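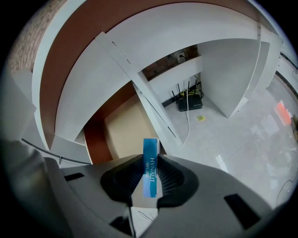 Department of Sport Management and Fan Studies, Cludar Institute

3.2 Supporter reactions to the transfer

Figure 1. Hand-held gripper closed on a blue box lettered "HYNAUT".

The departure of captain Thaddäus Wyss from Hovilow to its league rival Sartori was confirmed in July, with one season left on his contract. We examined how season ticket holders of the selling club responded during the weeks that followed. Posts were collected from the Cluvau supporters' forum, where membership is limited to ticket holders. After duplicates were removed, the set held 2,781 posts by 201 members.

Two readers coded each post for tone and for the party held responsible. Disagreements were settled by discussion. Early posts were mostly directed at the player, and many called for his name to be taken off the stadium wall. Later posts turned to the club's board and to the fee, which members considered too low for a captain. Anger at Wyss himself returned briefly when the two clubs met in the cup.

Members who had held tickets the longest wrote less often but were more likely to defend the move. Several of them compared it with earlier departures that had caused similar protest. Renewal of season tickets is treated separately in Section 3.3, as the club released those records only for the main stand.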